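Stunell Lab Course, Unit 5: Comparing Grippers on the Fridge Task
Handout for the May session. Bring it with you. The printer is down again.

Last unit you picked foam blocks off a mat, and everyone left feeling talented. This unit uses drink bottles and a refrigerator drawer, a pairing chosen for its effect on morale.

You will run two sets of fingers, the Benedetti pair and the Stallness pair, on the same arms with the same controller settings. The job is to move one bottle between the open drawer and the table. Leave the speed limit at 70 percent. Raising it has been tried.

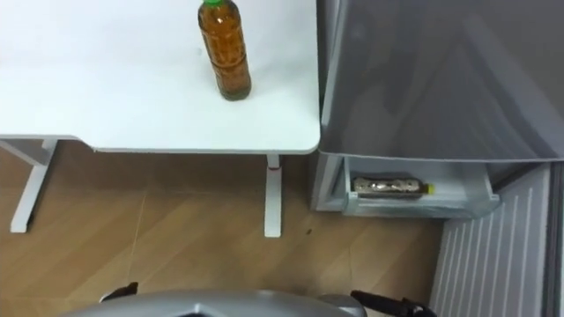 A bottle on its side is a different problem from a bottle standing up. Upright, you can come in level and close on the middle. Lying down, it rolls when one finger touches first, and the drawer walls leave little room for the wrist to turn. Plan the approach before you open the log, as the log keeps everything, including the parts you would like it to forget.

Do 16 trials per pair of fingers. Write down the grip height, the closing force and how the trial ended. "Weird" is not an ending. Last year's best group got 67 percent with the Benedetti fingers and then spent most of its report blaming the floor.

Ribbed bottles give the fingers something to catch on, but they also bend. If the wall buckles, lower the force and repeat the trial. Log files stop at 2000 lines, so start a new one for the second pair.
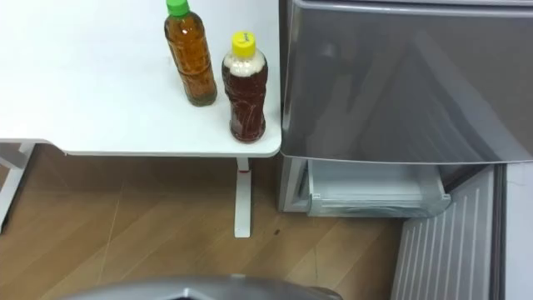

Fig. 2. Green-cap and yellow-cap bottles on the table, refrigerator drawer open.

Before you leave:
Close the drawer by hand.
Park both arms.
Upload your logs to the Denditgate folder, with your group number in the file name. "final_final" is not a group number.

Reading for Unit 6: the notes on camera placement, first half only. The second half disagrees with it.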